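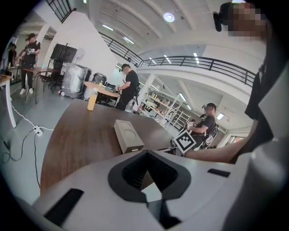
Gripper practice at the brown table, upstairs railing behind

My job at Illwood is going from packing boxes to showing the machines how it's done, gripper in each hand, all shift. Has anyone made this switch? Does the pay hold up, and what happens to us afterwards?

Villalobos
I did it in July. Same hourly rate, and my wrists took a fortnight to get used to the grips! Get the "afterwards" bit in writing, mine's vague.

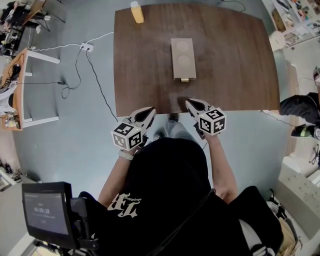
Azucena Chávez
We kept 34 packers at Braker, but four moved to nights. Ask about shifts first.

Trellska
following, same here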